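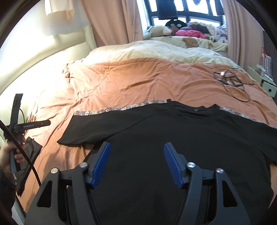 # About Wiverwood

We teach robots to fold laundry, by way of people who mostly resent folding laundry. Our parents were hoping for medicine.

Wiverwood is a small research company with one method and a great many T-shirts. The method is called Skiltus. A person holds a gripper in the hand, does a household job with it at home, and a camera on the tool records what the fingers are up to. We train a control model on those recordings and then run it on a robot arm. No arm needs to be carried up anyone's stairs during the collecting part, and this has done wonders for our relations with landlords.

## Why beds

We began, as respectable labs do, with a white table under even lighting. The model we trained there became very good at white tables under even lighting. Put a cushion near it and it went to pieces.

So we moved to bedrooms. A bed is soft, it wrinkles when you lean on it, and it comes with whatever else lives on it. Window light changes through the afternoon. Black cloth swallows its own creases, and a plush blanket has more folds than the shirt you are trying to fold. All of this used to be called noise in our reports. It is now called the dataset, and we have 4000 recordings of it.

We ask people not to tidy up first. Most of them tidy up a bit anyway, then apologise for the rest.

## What we found

The question behind Skiltus is a narrow one: if you have a fixed number of recordings to spend, should you spend them on many garments in one room, or on fewer garments in many rooms?

We trained two models on 900 recordings each. The first lot came from a single room with a full wardrobe's worth of clothes. The second came from 45 homes with a short list of garments, chiefly T-shirts and towels. Both were then tried on the same arm, in rooms and on clothes that neither had met.

The many-rooms model was better at finding a sleeve and closing on it. We had expected that. What we hadn't expected was that it also coped better with new garments, which was supposed to be the other one's party piece. Our best guess is that a shirt on a creased blanket is already several different shirts, depending on where you stand. It remains a guess, and we'd like to hear from anyone who can knock it over. 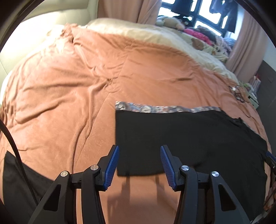

The last part of a fold is still poor. Both models pick up a corner nicely, carry it across and then let go slightly too soon, like someone leaving a party. Trimmed hems and ribbed cuffs give trouble of their own: the model likes a strong edge, and will sometimes take hold of a decorative strip with great confidence when the actual hem is elsewhere. Collars we would prefer not to discuss until the next report.

Things that made less difference than the effort we put into them:

- asking people to work slowly
- asking people to work quickly
- a colour correction step that took most of a winter
- matching socks

## How we work

There are 2 rooms at our office. One has the robot arm in it and the other has the kettle, and visitors can tell a lot about the state of a project from which is fuller.

Recordings are checked by a person before they go near a model. We throw out the ones where the tool lost track of its own position, and keep the ones where the fold simply went wrong, provided the person had a go at putting it right. Early on we kept only the neat ones. The resulting model had no idea what to do after a mistake, and would hover over the shirt in what looked very much like embarrassment.

The software that lines up the camera's view with the movement of the fingers is called Vakolum. It began as a weekend script and still has the variable names to show for it. Lehner, our test bench for grip strength, is older than the company and considerably heavier. Please don't lean on it.

## Working with us

We lend out kit to households, and we run joint studies with other small labs, particularly those working on cloth, bedding or anything else that won't keep still. If you have a method that you think beats ours, bring it along and we'll try both on the same pile of washing. We can supply the washing.

This page was last revised on May 19, 2022. The section on collars is still being written.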